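¡Hola! Busco gente para el taller de dibujo y fanzine que monto en Kullar, de agosto en adelante. Somos 11 y me gustaría abrir 2 plazas más, sin pedir experiencia (yo empecé dibujando fatal y aquí sigo, tan contenta). Nos vemos por la tarde, a las seis, y entre todos preparamos un cuadernillo que luego repartimos por el barrio. La cuota es de unos 3000 pesos al mes, con papel y rotuladores incluidos. Si te animas, escríbeme un par de líneas contándome qué te gusta dibujar, ¡y no hace falta que mandes currículum!

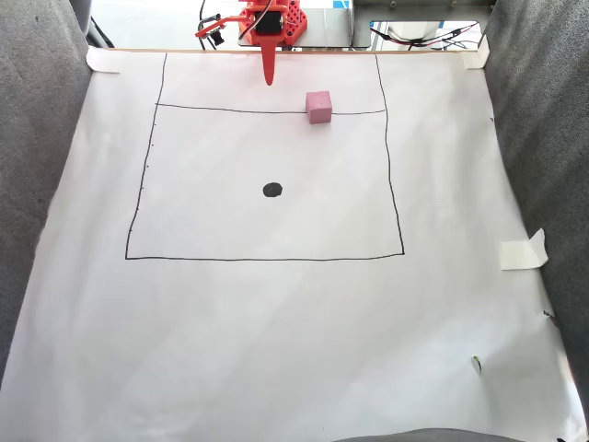 Ah, y si solo puedes venir a ratos, escríbeme igual y lo hablamos.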